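Notebook, August, Tuesday

Reading and re-running the Bisano exposure model. Started 9:15, still unhappy at 4.

Background, for whoever picks this up: Jemeck want us to sign off on the claim that indoor particle levels at night predict next-day clinic visits for asthma. Their report has one headline number, a 2 percent rise in visits per unit of exposure, and an interval that sits just clear of zero. I have seen plenty of intervals that sit just clear of zero. They tend to get there with help.

First thing, the sample. The report says 3,000 households. The file has 3,000 rows. Those are two different statements and I spent most of the morning on the gap between them. Household ID repeats. A house that moved from the old monitor to the new one got a second row, and both rows carry the same visits. After collapsing on ID and dropping the houses with no night readings at all, I get 578 with data I would put my name to. The model in the report treats every row as its own independent house. So the standard errors are too small before we even talk about anything interesting.

Asked Cuiping Zou to do the collapse separately from the raw file without looking at my script. She also got 578. Good. That's one number in this project I believe. 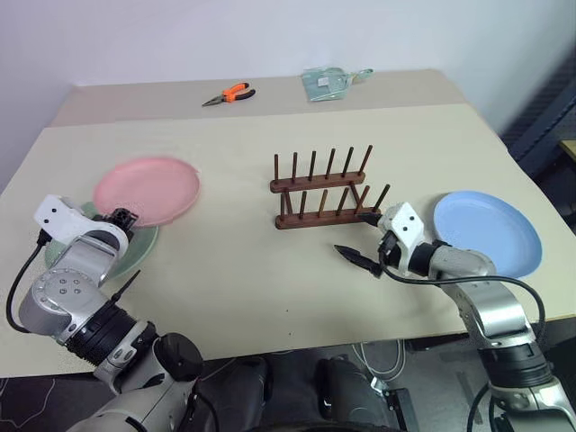 Second, the missing nights. Monitors drop out when they lose power or the wifi goes. The report fills the gaps with the house mean and says the gaps are "missing at random." I don't see how they know. If people unplug the thing because it's noisy when somebody in the house is sick and trying to sleep, then the gaps are tied to the outcome and the house mean is the wrong fill. There is a dropout log but it only records the time, no cause. Can't settle it from this file.

What I did instead:

- ran complete nights only
- ran multiple imputation with season, outdoor level and monitor type in the imputation model
- ran it again with the filled nights pushed up, then down, to see how far the answer walks

It walks. Complete nights gives a slope a bit more than half of theirs, interval well across zero. Imputation lands in between and also crosses. Pushing the fills up gets me back to something like the published figure, which tells me what you'd have to believe to get it. I'm not saying it's false. I'm saying the file doesn't show it.

Third, the lag. Why next day? The report says next day was "chosen based on prior knowledge." Jiahui Qin found an older script in the shared folder that loops over same day, next day, and several days out, and prints the p-values side by side. I would like to see the prior knowledge that comes as a for loop. Wrote to Jemeck and asked, politely, whether the lag was fixed before or after that script was run. No reply yet.

Jiahui thinks I'm being hard on them, and that a distributed lag model would make the point without the accusation. Fair. She's fitting one tonight. My bet is a flat curve with wide bands, but my bets aren't data either, so writing it here before she runs it.

Fourth, the outdoor term. They adjust for outdoor particles using the nearest station. For the houses on the Tratov side the nearest station is across the ridge, and I doubt it says much about the air they get. Swapped in the gridded product and the fit for those houses changed a lot. For the rest hardly at all. Haven't worked out whether it's the station or a bad join on coordinates. Check the join first! I have blamed nature for a merge error before. 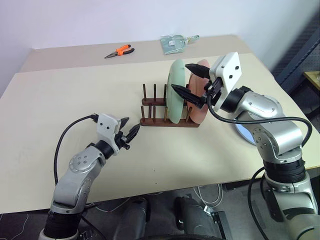

Simulation, started after lunch. Made fake data with no effect at all, same duplicate pattern, same dropout pattern, then ran the Jemeck pipeline on it including the pick-the-best-lag step. 700 runs. The false positive rate is far over the nominal five percent. I'm not writing the exact figure down because I changed the seed handling halfway through and want a clean rerun before anyone quotes it. Cuiping pointed out that my fake dropouts are independent across nights and the real ones come in streaks. She's right, so the rerun gets streaks too.

Also tried the Xie correction for the selected lag. The documentation assumes the candidate lags are close to independent, and ours are not remotely that. It gave me a nice tidy adjusted p-value and I don't trust it. Leaving it out unless one of you can argue me into it. A permutation test that shuffles whole weeks within house is slower, but I understand what it does.

Things I do accept, to be fair to them: the monitor calibration looks fine, the clinic records match on dates everywhere I spot-checked, and the season term is sensible. The design could answer the question. It just needs the analysis written down before the next batch of data is opened.

Open:

Rerun simulation with fixed seeds and streaky dropouts (me)
Distributed lag fit, plot with bands, no stars on it please (Jiahui)
Coordinate join for the Tratov houses (Cuiping)
Ask Jemeck for the reason codes on the dropouts, if they ever existed
Random intercept per house vs. cluster-robust errors. Do both, they should roughly agree, and if they don't I want to know why before Jemeck does

4:40. Jiahui's first fit didn't converge. Scaled the exposure, trying again. Script is in the bisano folder under checks, not the one called final.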